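台所の湿気と収納の点検について

ラーノン生活技術センター 住まいと台所の手引き
7月3日更新
閲覧 1,654 シェア 53 コメント 2

当センターでは、毎年この時期に台所の湿気に関するご相談を多くお受けしております。流し台の下の臭い、調味料の固まり、まな板の黒ずみ、引き出しの奥に生じた白い粉状のかびなど、内容はさまざまですが、その多くは空気の流れと収納の量を見直すことで軽減することができます。本稿では、一般のご家庭で特別な道具を用いずに行える点検と手入れの方法を、場所ごとにまとめました。住宅の構造や設備の年式によって条件が異なりますので、設備の取扱説明書に別段の記載がある場合は、そちらを優先してください。

点検を始める前に

作業は晴れた日の午前中に行うことをお勧めします。外の湿度が高い日に窓を開けたまま収納の扉を開放いたしますと、かえって湿った空気を庫内に招き入れることになります。雨の日にやむを得ず行う場合は、窓を閉め、換気扇または除湿機を運転してください。

ご用意いただくものは、乾いた布を数枚、固く絞るための布、中性洗剤、消毒用アルコール、新聞紙、筆記具です。消毒用アルコールは引火性がありますので、こんろやその他の火気を使用している間はお使いにならないでください。また、ワックス仕上げや塗装された面では白濁を生じることがあります。目立たない部分で試してから全体に用います。

一度に台所全体を片づけようとすると、食品や器具が床と調理台にあふれ、途中で夕食の支度に差し支えます。引き出しを一段、または扉を一か所ずつ、出して、拭いて、乾かして、戻すところまで終えてから次へ移ってください。

流し台の下

最も相談の多い場所です。収納物をすべて出し、底板と奥の壁を手のひらで触ってください。冷たく湿った感触がある場合は、排水管の接続部から水が滲んでいるか、管の表面に結露が生じています。見分けるには、管を乾いた布でよく拭いたのち、接続部の下に新聞紙を敷き、扉を閉めて一晩置きます。翌朝、新聞紙の一点だけに染みがあれば漏水が疑われます。広い範囲が波打っているだけであれば、結露または庫内の湿気によるものと考えられます。

漏水が疑われる場合、接続部のナットを手で締める程度の処置は差し支えありませんが、工具で強く締めると樹脂製の部品が割れることがあります。手で締めても滲みが続くときは、管理会社または水道工事の事業者へご連絡ください。賃貸住宅にお住まいの方は、ご自身で部品を交換なさる前に、必ず貸主側の承諾を得てください。

排水管が床を貫通する部分の隙間も確認します。ここが開いておりますと、床下の湿気と臭い、さらには虫の侵入口となります。管の周囲に付いている円形のカバーがずれているだけのことも多く、その場合は元の位置に戻し、浮きがあれば配管用のパテで埋めてください。パテは手で温めて柔らかくし、紐状にのばしてから巻きつけると隙間なく収まります。

流し台の下に米、乾麺、小麦粉、砂糖を置くことはお避けください。洗剤類と食品を同じ区画に収めることも、臭い移りと取り違えの両面から望ましくありません。鍋を置く場合は、洗ってすぐのものを入れず、内側まで完全に乾かします。蓋をかぶせた状態ではなく、蓋と本体を分けて立てておくと、内側に湿気がこもりません。

こんろの下と油の周辺

油の瓶の底には、気づかないうちに薄い油膜が回っています。棚板に付いた油は埃を吸い、湿気を抱え込んで粘りのある汚れとなります。瓶の下に折った紙を敷き、月に一度取り替えるだけで棚板の手入れが大幅に楽になります。すでに固着した汚れには、中性洗剤を薄めたぬるま湯に浸した布をあて、しばらく置いてから拭き取ってください。金属のへらは棚板の表面を傷めますので、使い終えたプラスチックのカード等で代用します。

油は光と熱で劣化が進みます。こんろのすぐ脇に出したままにせず、使用後は扉の内側へ戻す習慣をお持ちください。大容量の缶を購入して小瓶に移し替える場合、小瓶を継ぎ足しで使い続けると古い油が底に残ります。使い切って洗い、よく乾かしてから次を入れるようにしてください。

米、粉、乾物

米は密閉できる容器に入れ、冷蔵庫の野菜室に保管するのが最も確実です。野菜室に余裕がない場合は、購入の単位を小さくし、早めに使い切ってください。容器の内側に残った糠は虫の発生源となりますので、新しい米を入れる前に乾いた布で拭き取ります。水洗いをした場合は、蓋の溝の水気が見落とされがちです。

小麦粉、片栗粉、お好み焼き粉など、開封した粉類は袋の口を折って留めただけでは十分ではありません。ダニは微細な隙間からも侵入します。特に、だしや糖分を含むミックス粉は増殖しやすく、加熱してもアレルギー症状を引き起こすおそれがあると知られています。開封後は密閉容器または密閉袋に移し、冷蔵庫で保管してください。開封日の分からないものは、もったいないとお感じになっても処分をお勧めいたします。

海苔、茶葉、煎餅の類は、冷蔵庫から出してすぐに開封すると、温度差により表面に水分が付きます。容器ごと室温に戻してから蓋を開けてください。乾燥剤は食品に付属するものをそのまま入れておき、粒の色が変わる種類のものは色の変化を交換の合図とします。

砂糖と塩については、しばしば混同が見られます。砂糖は乾燥によって固まり、塩は湿気を吸ったのち乾くことで固まります。したがって、固まった砂糖には霧を吹いた清潔な紙をかぶせて一晩置き、固まった塩は油を引かないフライパンで弱火にかけて水分を飛ばします。いずれも品質そのものが損なわれたわけではなく、ほぐれればお使いいただけます。

香辛料は、湯気の立つ鍋の上で瓶を振らないことが第一です。小皿または手に取ってから鍋に入れるようにすると、瓶の口で固まることがなくなります。購入した月を瓶の底に書いておくと、整理の際に判断がつきます。

まな板と木製の器具

木製のまな板は、使用前に水で濡らし、表面に水の膜を作ってから用います。使用後はたわしと洗剤で木目に沿って洗い、よくすすいだのち、乾いた布で拭いて、風の通る場所に立てます。木目が縦になる向きに立てると水が抜けやすくなります。直射日光に長時間あてると反りや割れの原因となりますので、陰干しとしてください。

肉や魚を切ったあと、いきなり熱湯をかけることはお避けください。たんぱく質が固まって傷の中に残ります。まず水で洗い流し、洗剤で洗い、最後に熱湯をかける順序です。黒ずみが深く、塩とたわしで擦っても薄くならない場合は、表面を削り直す時期に来ています。お住まいの地域の刃物店や木工所で引き受けている場合がありますので、お問い合わせください。

木べら、しゃもじ、菜箸は、水に浸けたまま放置しないことが肝要です。菜箸立ての底には水が溜まりやすく、筒の底に穴のないものは週に一度、底まで洗って乾かします。塗りの剥げた菜箸は先端から水を吸いますので、新しいものに替えてください。

竹のざるや蒸籠は、洗剤を用いずに湯とたわしで洗い、水気を切ってから吊るして乾かします。乾いたように見えても、編み目の重なった部分には水分が残っています。丸一日は戸棚に戻さず、ポリ袋に入れての保管もなさらないでください。新聞紙や布に包むと、通気を保ったまま埃を防ぐことができます。

布巾、スポンジ、たわし

布巾は用途を分け、食器用と台拭き用を同じ洗い桶に入れないようにします。洗ったあとに畳んだまま蛇口へ掛けておきますと、重なった部分がいつまでも乾きません。必ず広げて干してください。臭いが気になるときは、酸素系漂白剤を溶かした湯に浸けたのち、よくすすぎます。塩素系漂白剤と酸性の洗剤または酢を併用すると有毒な気体が発生しますので、同じ日に同じ流しで使用することもお控えください。

スポンジは泡を十分に流し、握って水気を切り、立てて置きます。受け皿のある置き台では、皿に溜まった水を一日の終わりに捨てます。亀の子形のたわしは吊るすのが最も早く乾きます。

冷蔵庫まわり

扉のパッキンの溝に黒い点が見られるときは、綿棒にアルコールを含ませ、溝に沿って拭き取ります。パッキンに緩みがあると、庫内に湿った空気が入り、霜や結露の原因となります。名刺ほどの紙を扉に挟み、軽く引いて抵抗なく抜けるようであれば、密着が弱まっているしるしです。汚れを落としても改善しない場合は、製造元の窓口へご相談ください。

蒸発皿が引き出せる機種では、年に二度、取り出して洗うことをお勧めします。冷蔵庫の背面と壁との間隔は、取扱説明書に定められた寸法を確保してください。上に物を載せている場合、放熱が妨げられていないかもあわせてご確認ください。

吊り戸棚

湯気は上に集まります。湯を沸かす際には、火をつける前に換気扇を回し、火を止めたあともしばらく運転を続けます。吊り戸棚の扉の内側や天板に薄い水滴の跡が見られる場合は、換気の開始が遅いか、給気が不足しています。換気扇から離れた窓または給気口を開けると、空気の通り道ができます。

戸棚の中は、奥まで詰め込まず、手前に指が入る程度の余裕を残します。底に新聞紙を敷いておられるご家庭では、一年前の紙がそのままになっていないか確かめてください。古い紙は湿気を含み、虫の隠れ場所ともなります。除湿剤を置く場合、容器に水が溜まったまま倒れると棚板を傷めますので、平らな場所に置き、交換日を記入しておきます。

食器の収納

陶磁器のうち、素地に吸水性のある陶器は、磁器よりも乾燥に時間を要します。表面を拭いただけで重ねますと、高台のざらついた部分に水分が残り、かびや臭いの原因となります。洗ったあとは伏せて水を切り、次に上向きにして、高台の側にも風があたるよう簀の子状の台に置いて乾かしてください。

皿と鉢を重ねる際は、大きいものを下に、深いものを上にします。縁に線や絵付けのある器は、器どうしの間に薄紙や布を一枚挟むと擦れを防ぐことができます。金彩や銀彩が施された器は、電子レンジの使用を避け、食器洗い機についても製造元の表示に従ってください。研磨剤入りのスポンジや重曹で縁を擦ることもお控えください。

湯呑みや小ぶりのカップは、重ねずに一つずつ置くほうが安全です。やむを得ず重ねる場合も二つまでとし、抜けなくなったときは、内側の器に冷水を入れ、外側の器をぬるま湯に浸けて、ゆっくりと回します。熱湯は急な温度差で割れを招くことがありますので用いません。
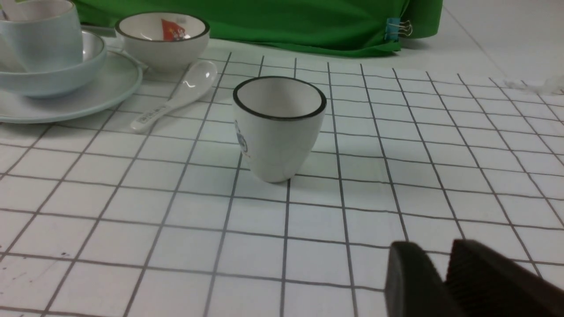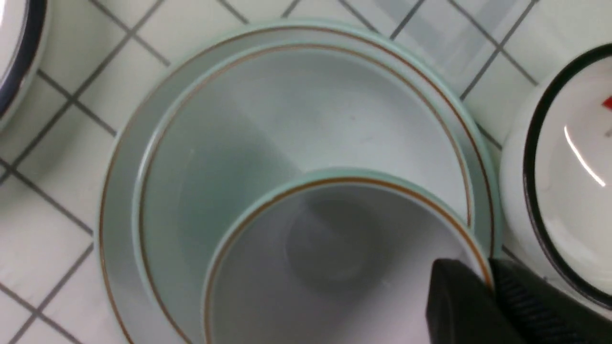 読了時間 12分

季節の入れ替え

夏の間に使わない土鍋は、しまう前の乾燥が特に重要です。洗って底を上にし、二日から三日、風通しのよい場所に置いたのち、新聞紙で包んで収納します。蓋は裏返して本体に載せ、間に紙を挟みます。12月に取り出して異臭がある場合には、水と茶葉を入れて弱火で煮立て、そのまま冷ましてから湯を捨て、再度よく乾かしてください。

漆器は、極端な乾燥と直射日光の両方を嫌います。除湿剤のすぐ隣に置くことは適切ではありません。柔らかい布で包み、ときどき取り出してお使いになることが最良の手入れとなります。

鉄のフライパンは、洗ったのち火にかけて水分を飛ばし、薄く油を引いて保管します。日常的にお使いの場合は油を引かなくても差し支えありませんが、旅行などで一週間以上お使いにならないときは、油を引いたうえで紙に包んでください。

点検の記録

点検の結果は、扉の内側に貼った紙に日付と簡単な所見を書き留めておくと、翌年の比較に役立ちます。「流し下、右奥に結露」「粉類すべて冷蔵庫へ移動」といった短い記載で十分です。転居や設備の交換の折にも、管理会社への説明が容易になります。

お問い合わせに際しては、収納の位置、扉の材質、気づかれた時期をお知らせください。漏水や電気設備の異常が疑われるものについては当センターではお答えいたしかねますので、専門の事業者へ直接ご相談くださいますようお願い申し上げます。

執筆 ヴィエラ・スカーラ(住まい相談係)
校閲 チンウェン・ラム

シェア 53

コメント(2)

レモ・ロンゴ
流し下に新聞紙を敷いて一晩置く方法を試したところ、管のちょうど真下に丸い染みができていました。結露だと思い込んで除湿剤ばかり買っていたので、早速管理会社に電話します。ナットは手で締めてみましたが、まだ少し滲んでいるようです。

ヨゼフィーナ・コウベク
砂糖と塩の固まる理由が逆とは知りませんでした。塩のほうをフライパンで煎ったらさらさらになりました。ひとつ質問ですが、竹の蒸籠に黒い点が出てしまった場合は、もう使わないほうがよいのでしょうか。たわしで擦ると薄くはなるのですが、完全には消えません。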